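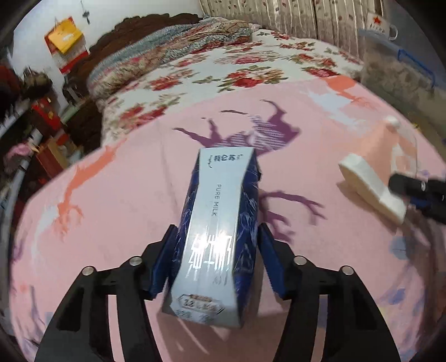
Zilance — données de matchs du foot amateur

Salut ! Si vous êtes arrivé ici, c'est sans doute que vous cherchez des données sur le foot de petit niveau, et que vous avez constaté comme moi qu'on trouve tout sur l'élite et à peu près rien dès qu'on descend de quelques divisions. Zilance est mon petit jeu de données à moi : des feuilles de match, des compositions, des remplacements et surtout des changements d'entraîneur, le tout ressaisi et nettoyé le soir, entre 21 h et une heure que je préfère ne pas écrire.

Au départ, je voulais répondre à une question de comptoir. Quand un club vire son coach en cours de saison et confie l'équipe à l'adjoint, est-ce que les résultats remontent vraiment ? Au club de Bramumar, tout le monde jure que oui. À Mulurell, on vous dira que le calendrier s'est adouci au même moment, et que n'importe qui aurait pris des points. J'ai voulu vérifier, je me suis retrouvé avec un tableur monstrueux, et le tableur est devenu ce dépôt.

Ce qu'il y a dedans

Le fichier principal s'appelle matchs.csv et contient 3048 rencontres. Sur ce total, 2844 ont une composition complète pour les deux équipes. Les autres n'ont que le score et les buteurs (et parfois même les buteurs manquent, quand l'arbitre avait une écriture de médecin). Je les ai gardées quand même, avec la colonne compo_complete à 0, donc pensez à filtrer si vous travaillez sur les joueurs.

Le fichier bancs.csv recense 275 passages d'entraîneurs. Un passage, c'est une période continue d'un même entraîneur à la tête d'une même équipe première. Si le bonhomme part en novembre et revient en mars — c'est arrivé à Samonte, et pas qu'une fois — ça fait deux passages.

Le fichier clubs.csv fait le lien entre les deux, avec les anciens noms, les fusions et les changements de terrain.

Les colonnes qui posent question

match_id : identifiant maison, stable d'une version à l'autre. Je ne réutilise jamais un identifiant supprimé.

phase : aller, retour ou barrage. Les matchs de coupe ne sont pas là, j'ai essayé et j'ai craqué.

statut_coach : titulaire, interim ou inconnu. C'est la colonne la plus intéressante et aussi la plus discutable. Je mets interim quand le club l'a annoncé comme tel, même si l'intérim a duré toute la saison. Si le gars a été confirmé ensuite, la date de confirmation est dans date_titre et le statut change à partir de là.

score_dom et score_ext : score sur le terrain. Les matchs perdus sur tapis vert ont leur vrai score ici et le score administratif dans score_adm. Attention, la moitié des questions que je reçois viennent de là !

minute_remp : minute du remplacement. Un 46 veut dire « à la mi-temps », pas « une minute après la reprise ». Un champ vide veut dire que je ne sais pas.

Comment j'ai récolté tout ça

À la main, pour l'essentiel. Les clubs m'ont passé leurs classeurs, certains scannés proprement, d'autres photographiés de travers avec un doigt dessus. J'ai saisi une première fois, puis une deuxième fois quelques semaines plus tard sans regarder la première, et j'ai comparé. Quand les deux saisies divergeaient, je retournais à la feuille. Quand la feuille elle-même était ambiguë, j'ai mis la valeur la plus probable et un 1 dans la colonne doute. Il y a 200 lignes dans ce cas et je serais ravi d'en voir baisser le nombre.

Pour les joueurs, pas de noms. Chaque joueur a un code qui reste le même tant qu'il joue dans un des clubs du jeu de données. La table de correspondance n'est pas publiée et ne le sera pas. Même chose pour les arbitres. Pour les entraîneurs aussi, même si je sais bien que dans un village, retrouver qui entraînait l'équipe première demande un coup de fil.

Ce qu'il ne faut pas en faire

Je vous en prie, pas de paris là-dessus. Ni de classement des « meilleurs entraîneurs » : un coach qui reprend une équipe avec trois blessés et un gardien prêté par la réserve n'a pas le même métier que celui d'à côté, et rien de tout ça n'apparaît dans les colonnes. Les blessures ne sont pas notées, les suspensions très partiellement.

Méfiez-vous aussi du biais le plus bête. On change d'entraîneur quand ça va très mal, et après une série très mauvaise, la suite est souvent un peu moins mauvaise toute seule. Si vous comparez simplement les points avant et après, vous allez trouver un effet magnifique et je vous enverrai un message grognon. Comparez plutôt avec des équipes dans la même mauvaise passe qui ont gardé leur coach, il y en a bien assez dans le fichier.

Pour l'ouvrir

Les fichiers sont en UTF-8, séparateur point-virgule, virgule décimale (oui, je sais). En Python :

import pandas as pd
m = pd.read_csv("matchs.csv", sep=";", decimal=",")
m = m[m["compo_complete"] == 1]

Avec un tableur, importez les colonnes de codes en texte, sinon les zéros du début sautent et plus rien ne se raccorde à clubs.csv.

Licence et corrections

Usage libre avec mention de Zilance, y compris pour vos articles de blog et vos mémoires. Pour une erreur, ouvrez un ticket avec le match_id et, si possible, la source qui vous fait dire que je me trompe. Je réponds lentement pendant la saison, plus vite en juillet.

À venir

— les feuilles manquantes de Mulurell, retrouvées dans un placard, que je dois encore saisir
— une colonne pour l'état du terrain, si j'arrive à trouver un vocabulaire qui tienne debout
— peut-être les équipes féminines de Samonte et Bramumar, les classeurs sont déjà chez moi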